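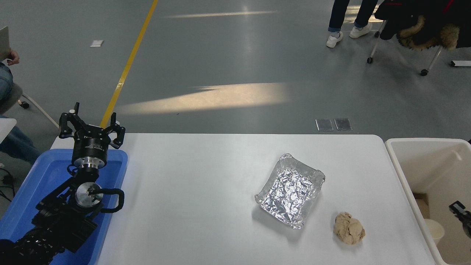

I've been making the same flatbread dough since January and I think I've now got it to the point where I can write it down. A few people asked for it after the lunch in Braslow, and I've been sending it out in bits by text message, with a different amount of water each time.

It's a small dough. One ball makes one bread for two people, or one for a hungry person with soup. I started making it that size because I was throwing away the second half of every loaf I baked, and I've stayed with it because it's quick to mix and a failure doesn't cost much. There were plenty of failures. The first few were like roof tiles.

**What goes in**

- 200 g strong white flour
- 117 g water, lukewarm
- 4 g fine salt
- 7 g olive oil
- a good pinch of dried yeast

The 117 looks fussy and I know it does. I was using 120 and the dough stuck to everything, then I used 110 and it tore when I tried to flatten it. I went up a little at a time and stopped when it behaved. If your flour is different you'll need to move it. Hidayah uses the wholemeal from the mill shop at Hundton and she adds another spoonful of water, sometimes two.

The yeast I don't weigh. My scales are hopeless with anything that light.

**Mixing**

Put the flour, salt and yeast in a bowl and stir them round with your fingers. Add the water and the oil together and mix with the handle of a wooden spoon until there's no dry flour at the bottom. It will look bad. Rough, folded, full of creases, nothing like the smooth dough balls you get in cookery books. For a long time I took that as a sign I'd done it wrong and kept kneading until my wrists hurt.

Brian Were put me right on that. He used to do the early shift at a bakery in Kalton and he told me to leave it alone for twenty minutes and then look again. I did, and when I went back and folded it over itself a few times it was a different thing to handle, soft and quite stretchy. So now I mix it badly, leave it under an upturned bowl, and go and do something else. After the wait I give it one minute of kneading on the bare table. I don't flour the table. Extra flour at this stage just gets worked in and makes it dry, and then you've wasted all that trouble over the water.

If it does stick, wet your hands a bit. Oil works too.

Then back under the bowl until it's puffed up. In my kitchen that's most of a morning in winter and a good deal less in summer. It doesn't need to double. I've baked it when it had hardly moved and the bread was flatter and chewier, but we ate it.

**The tray**

I get asked about this more than about the dough. I bake it on a shallow tray lined with kitchen foil, and people tell me I should be using baking paper, or a stone, or a cast iron pan. I've tried all of those apart from the stone, which I'm not buying.

Paper is fine. It's probably better, if I'm being fair to it. The bread never sticks to paper. But I have the oven up as high as it goes, and the paper goes brown and brittle at the corners and leaves flakes all over the oven floor. Foil doesn't. It does need oil, and more than you'd think, right up into the corners. I pour a little in the middle and spread it with my hand.

Some people like the foil pulled tight and flat. I used to do it like that and the bread stuck in one big patch. Then one day I was short of foil and reused a piece that had been round a baked potato, so it was creased all over, and the bread came off in one go. I don't know whether the creases did it or whether I'd just been more generous with the oil. I've carried on crumpling the foil first and opening it out again, and I haven't gone back to check properly. The underside of the bread comes out with a pattern of little lines on it, which I quite like.

Two things to watch if you do it this way. Scrunch it gently or it will split, and then the oil gets underneath and burns on the tray. And bring it well up over the rim all the way round. The washing up is then close to nothing, which was the whole reason I started with foil in the first place.

Don't use the very thin cheap stuff. It comes away with the bread and you end up picking silver bits out of the crust. I did this to Anselmo once and he found one with a filling.

**Shaping and baking**

Tip the dough on to the oiled foil and press it out with your fingertips. It will spring back. Press it as far as it wants to go, leave it for ten minutes while the oven heats, and press it again. The second time it will go nearly to the edges. Mine is never a proper rectangle. There's always one thick corner and Assunta always takes it.

Dribble some oil over the top and add whatever you're having. Coarse salt is enough. I've also done:

- thinly sliced onion, which needs to be really thin or it stays raw
- rosemary, pushed well in so that it doesn't scorch
- small tomatoes cut in half, cut side up
- the end of a jar of olives
- grated cheese, added for the last few minutes only

Tomatoes make the middle a bit damp. If you use them, give it a few minutes longer and move the tray down a shelf.

Bake it at the hottest your oven does, on the second shelf from the top, for around 15 minutes. I start looking at it after twelve. You want the edges properly brown and the bottom firm. Lift a corner with a fish slice and have a look underneath. If the top is done and the bottom is pale, slide the bread off the foil and put it straight on the oven shelf for two or three minutes. I do that nearly every time now.

Let it sit before you cut it. I never manage more than five minutes.

**Making it ahead**

The dough will keep in the fridge overnight in a tub with a lid, with a bit of oil rubbed over it. It tastes better for it too. Take it out an hour before you want to shape it. Straight from the fridge it's like trying to flatten a rubber ball, and if you force it you get holes.

Two days is all right. On the third day it smells of beer and goes slack. I baked one anyway and it was sour but nice with cheese.

I've frozen the dough twice. The first time it worked and the second time it didn't rise at all, and I did nothing different that I can remember. The baked bread freezes much better. Cut it into strips first, freeze them in a bag, and put them in the toaster as you want them. They go a bit dark at the edges.

**Making more than one**

For the Braslow lunch I made six. I tried mixing all the dough in one go in the big preserving pan and dividing it afterwards, and I wouldn't bother again. It was too heavy to fold and the weights came out all over the place. Six bowls is a nuisance but each one only takes a couple of minutes, and you can start them at intervals so that they come ready in the order you want to bake them. I wrote the start times on bits of masking tape.

Only two trays fit in my oven, and the one on the lower shelf lags well behind. Swap them over halfway. I forgot with the second pair and one was rather pale, so I cut that one into cubes and fried it for the soup.

**Flour**

I use whatever strong white is cheapest, mostly. I had a bag of Lombardi for a while, passed on by Leonardo, who has the same surname and buys it for that reason only. It made a good dough and I could get it thinner without tearing. I can't find it near me and I'm not going to order flour by post.

Plain flour does work if that's what's in the cupboard. Drop the water by a spoonful. The bread will be softer and a bit cakey, with less chew, and the children next door liked it better that way.

I want to try some with part rye next, perhaps a quarter, and see how much more water it takes. Hidayah says it will be sticky and that I should do the first fold in the bowl with a spatula. I've got half a bag of rye left from Christmas so I'll use that up and put the weights in here when I've got them.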